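**Wire mesh basket on a white desk, does it scratch?**

**kollitz427** (1/27/23)
Hello all. I have moved to a smaller room in Gevuvdale and my desk is now also my storage place. The top is plain white and very smooth. I want to put a black wire mesh basket in the corner, for boxes and small packages. My worry is the scratches. Do I need something under it?

**morris_17**
Put felt dots under the corners. A sheet of 400 costs very little and you will have them for your whole life. I did this on three baskets and my desk has no marks since June.

**Zavier**
I don't agree with the felt. It collects dust and small sand, and then the felt itself is scratching, slowly, when you push the basket. I use clear rubber feet. They don't slide, so you must lift the basket, and this is better for the desk.

**morris_17**
Rubber left yellow rings on my old white table. I could not remove them with anything.

**Zavier**
It depends on the rubber. Mine are silicone and they left no rings. But okay, if it is a cheap kind, I believe you.

**desk1807**
For me the mesh is the bigger question. Pens fall through and paper corners get caught. If you keep only boxes it is fine, and you can see what you have without taking everything out. For small things I would take a closed tray.

**kollitz427**
Thank you. It will be only boxes, the pens have their own cup. I would like to keep the rest of the top free, so I can spread my papers in the evening. I think I try silicone feet first, and I will look under them every month.

**morris_17**
Fine, but clean the desk before you stick anything, also the bottom of the basket. New ones can have a little oil on the wire.

**desk1807**
Mine also stays in the corner, with the blue and white thing behind the mesh.
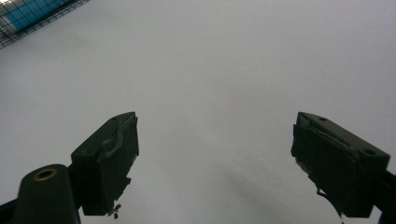 **kollitz427**
What do you use to wipe a white top every day?

**Zavier**
A damp cloth with one drop of dish soap, and then a dry cloth.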